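Clevedgate Stage Archive: production records, youth and community theater

README for the data release, July

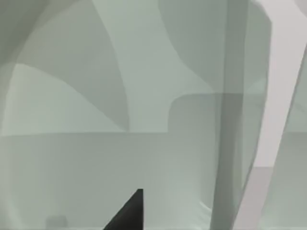 Mhairi Innes wrote after the first release that the cast lists were hard to use, as a performer who appeared under two spellings came out as two people. She asked for a single ID per performer and a note wherever the match was a guess. Both are in this version. See "performer_id" and "match_note" below.

What this is

A set of tables covering 85 amateur and school productions staged at the Clevedgate Playhouse and the smaller Bevberg Hall. Each production has one row in productions.csv. Casts, crews, and performance times are in separate files and join on production_id.

The records were typed up from printed programs, box office sheets, and the stage managers' books. Where these disagree, the stage manager's book wins for times and the program wins for names.

Files

productions.csv: title, writer, director, company, venue, season
cast.csv: production_id, performer_id, name as printed, role, match_note
crew.csv: production_id, name as printed, job
performances.csv: production_id, performance number, start time, running time in minutes, intermission (yes or no)
sources.csv: which documents were used for each production

All files are UTF-8 with commas as separators. Empty cells mean the source said nothing. A zero in the running time column is a real entry error that we have not been able to fix, and it affects 5 performances, all of them from the Lukáč tour.

Notes on fields

season: the season named on the program. A show that opened in one season and came back in the next has two production rows.

company: Zulirgate Youth Theatre changed its name twice. We use the current name throughout, and the printed name is kept in sources.csv.

role: copied as printed. "Villagers, soldiers, etc." is one role with many performers. We did not try to split it.

start time: local time, 24-hour clock. Most evening shows are listed at 19:30. School matinees are usually 13:15.

running time: includes the intermission if there was one. Curtain calls were timed by some stage managers and left out by others, so small differences between nights of the same show should not be read as changes to the script.

Known gaps

Bevberg Hall kept no box office sheets for its studio shows, so those rows rely on programs alone. Crew lists are thin before the hall got its own lighting desk. Performers under 16 are given by initials in cast.csv, but they still have a performer_id that stays the same from show to show.

We checked 30 productions a second time against the paper. Most corrections were to middle initials and to understudies who went on without a printed slip.

Using the data

Free to use for research, teaching, and local history, with credit to the Clevedgate Stage Archive. Please do not try to work out full names from the initials.

The full set of programs fills 100 folders. They can be read at the archive by appointment but are not part of this release, and we do not have permission to share scans of the scripts.

Corrections

Send the production_id, the field, and what it should say. A copy of the program page helps. Fixes go into the next version and are listed in changes.txt.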